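Section 4: Setting Up Your Glaze Kitchen for Everyday Dinnerware

Welcome to the fun part! If you worked through Section 3, your Vinley tabletop kiln is level, vented and has had its empty break-in firing. Now you get to put color on something you'll eat dinner from. Plates are the best first project I know: they're big enough to show off a glaze and simple enough that you can make a second one the same week.

This section covers mixing the glaze, coating a bisque plate, and loading and firing it. Read the whole thing once before you open a single bag. 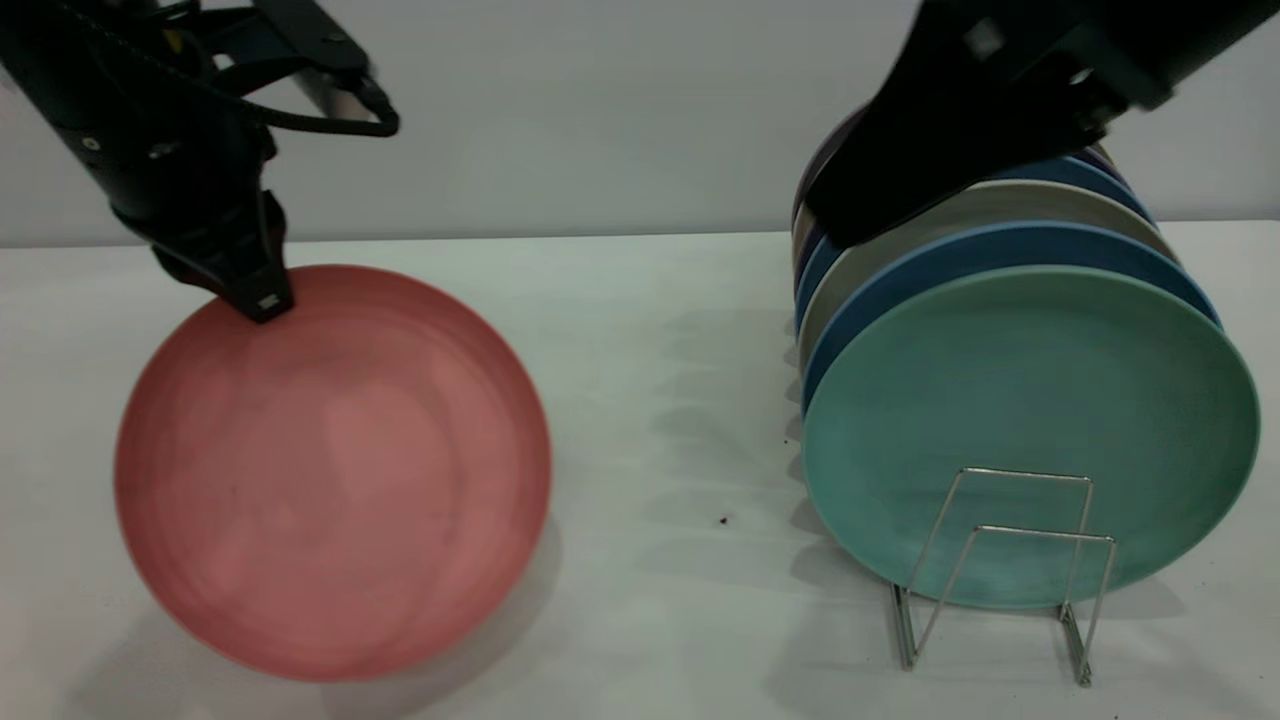
Section by Severino Cuesta | Vinley Home Kiln Guide | Revised 12/04/2022

What you need

Vinley kiln with one full shelf and three short posts
Jalton dry glaze, any color marked "dinnerware"
A bucket with a lid, wide enough for your plate
A sieve and a stiff brush
Wax resist
A dust mask rated for fine powder
A kitchen scale that reads in grams

4.1 Mixing the glaze

1. Put on the mask. Keep it on until all the powder is wet.

2. Weigh out 1000 grams of dry glaze into a clean, dry tub.

3. Pour the water into the bucket first, using the amount on the glaze bag, and sprinkle the powder on top. Let it sink by itself. Stirring too early makes lumps that will haunt you.

4. Leave it for 24 hours with the lid on. I know, I know, you want to dip something right now! The wait makes a smoother glaze and it's worth it every time.

5. Stir from the bottom, then push the whole batch through the sieve twice.

CAUTION: Never sweep dry glaze powder. Wipe it up with a wet sponge and rinse the sponge in a settling bucket, not the sink.

4.2 Coating the plate

1. Wipe the bisque plate with a damp sponge and let it dry. Don't touch the eating surface afterward, as skin oil can leave bare spots.

2. Brush wax resist over the foot ring and a little way up the side. Let it set.

3. Stir the glaze again. (Yes, again. It settles faster than you think.)

4. Hold the plate by its edge and slide it in sideways in one smooth motion. Count to 2, then lift it out and let it drain over the bucket. 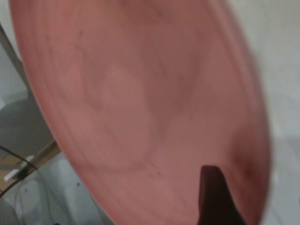 5. Give it a gentle quarter turn while it drains so the last drip doesn't always land in the same place. With a pale color a heavy drip will show after firing, while darker ones tend to hide it.

6. Touch up the spots where your fingers were, using a soft brush loaded with glaze.

7. Sponge any beads of glaze off the waxed foot. Check it twice.

NOTE: If you want brush marks to show, skip the dip and paint on three coats, letting each one lose its shine before the next. Follow the curve of the rim. It's slower, but I love the results, and no two plates come out quite alike.

4.3 Loading and firing

1. Brush the shelf with Flistley shelf wash and let it dry.

2. Set the plate flat in the middle of the shelf. Leave a finger's width between the rim and the kiln wall.

3. Close the lid and choose the DINNERWARE program. The kiln climbs slowly at first to drive off any water left in the clay.

4. When the display reads DONE, leave it alone. Open the lid only when the reading drops below 100 degrees.

CAUTION: Opening the lid early can crack a good plate and burn you. Wear the gloves supplied with the kiln, even if the lid feels cool.

4.4 After firing

Run a fingertip lightly around the foot ring. If it feels rough, rub it with the Goicoechea sanding pad under running water, and wear eye protection while you do it. Look over the eating surface under a bright lamp for pinholes or fine cracks. A plate with either is fine for keys or a houseplant, but keep it off the dinner table.

Wash the good ones by hand and stand them in a rack to dry.

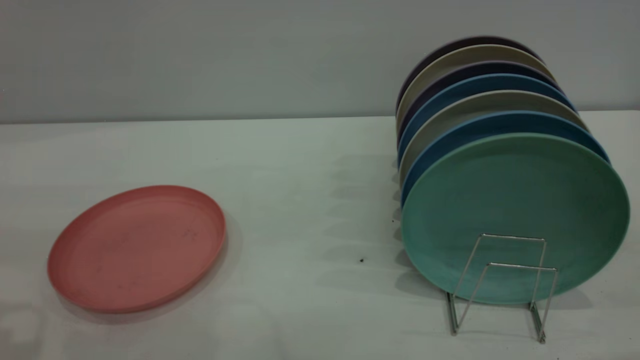
Fig. 4-3. Colored plates upright in a wire rack, with a pink plate lying flat on the table.

Write the glaze name, number of coats and program in the log at the back of this guide. When you hit on a color you adore next January, you'll want to know how you got it! Leftover glaze keeps well in a sealed bucket. If it dries out, add water, wait overnight and sieve it again.

For bowls and mugs, go on to Section 5.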